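Ticket 2313
Subject: Wi-Fi drops at the two joined desks, open-plan floor
Category: Network / workplace
Status: Resolved, monitoring
Opened: May 29, 2022

Reported problem

Laptops at the joined desks lose Wi-Fi several times a day. The connection comes back by itself after a minute or two. Wired machines elsewhere on the floor are not affected. Users say it is worst after lunch. One user has been working from a phone hotspot when it happens.

Desk with the router, and the floor and ceiling nearby:
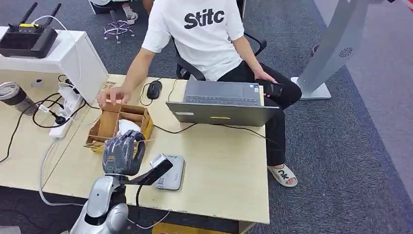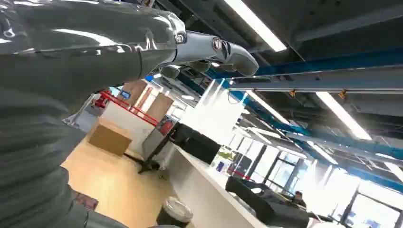
Equipment: one Nulano dual-band router, supplied by Hashmi with the original desk order. Uplink goes to the Prornora switch in the closet, port 15. The router has been in service since November and has not been moved in that time. Firmware is whatever it shipped with. No changes to the network in the last month that I can find.

Log

Entry 1
Checked the switch first. Port 15 is up at 100 Mbps. It should negotiate at gigabit. No errors on the neighboring ports. The error counter on 15 reads 966. Cleared the counter and left it.

Entry 2
Called the desk and asked them to restart the router. Connection came back and held for the morning, then dropped twice in the afternoon. Restart is not a fix. Asked users to stop restarting it on their own so the log isn't wiped every time.

Entry 3
Went up to the floor. Ran a continuous ping from a laptop at the desk to the router, and a second one from the same laptop to the switch. When the drop came, both stopped together. The laptop still showed full bars for a few seconds and then went to "connecting." Ten minutes later there was another drop, a different kind: pings to the router kept going and pings to the switch failed. So there are two problems and they were being reported as one.

Entry 4
Looked at the uplink first. Swapped the patch cord at the router end for a new one. Still 100. Swapped the one at the closet end. Link came up at gigabit right away. The old cord had a broken clip and would slide partway out of the port when the bundle next to it was touched. Threw it out. Error counter is at zero after an hour.

Entry 5
Wi-Fi side. Scanned channels from the desk. The router was on automatic and had picked the same 2.4 GHz channel as three networks from the neighbors downstairs. Every time it found the channel too busy it moved, and everybody at the desk got dropped while it did. This matches the short outages. Set 2.4 GHz to a fixed channel, 20 MHz width. Set 5 GHz to a fixed channel as well and gave it a separate network name so people can tell which one they are on.

Entry 6
Firmware. The Nulano page has a newer version. Installed it over a cable from a laptop, took four minutes including the reboot. The update put the 2.4 GHz channel back to automatic. Changed it to fixed again and saved. If anyone updates this router later, check that setting afterwards.

Entry 7
User reply: two drops the next day, both on one laptop only. Asked which network it was using. It was still on the old 2.4 name. Had the user forget that network and join the 5 GHz one. Also turned off the power saving option for the wireless adapter.

Entry 8
Aretti, who manage the building, wrote back about my question on the ceiling. They will allow an access point to be hung up there as long as nothing is drilled into the beams, so it would need clamps. Cable would have to follow the existing runs. I asked for a price on the work. Not needed for this ticket, but one desk router is doing a lot for a floor this size and the signal at the far wall is poor. Opened a separate request for it.

Entry 9
Three working days without a report from the desk. Port 15 still at gigabit, zero errors. Router uptime matches the last reboot I did, so it has not restarted.

Cause

1. Bad patch cord at the closet end, link falling back to 100 and sometimes losing contact.
2. Automatic channel selection on 2.4 GHz in a crowded band.

Left to do

- Label both ends of the uplink. The closet end has no label at all.
- Add the router to the inventory sheet. It was never entered, and I had to read the serial off the bottom of the unit.
- Save a copy of the router configuration to the shared folder.
- Order five spare patch cords, two meter. We are down to one.

Leaving this open for one more week. If it drops again, please write down the time and which network name you were on, and add it here in a reply. Don't open a new ticket.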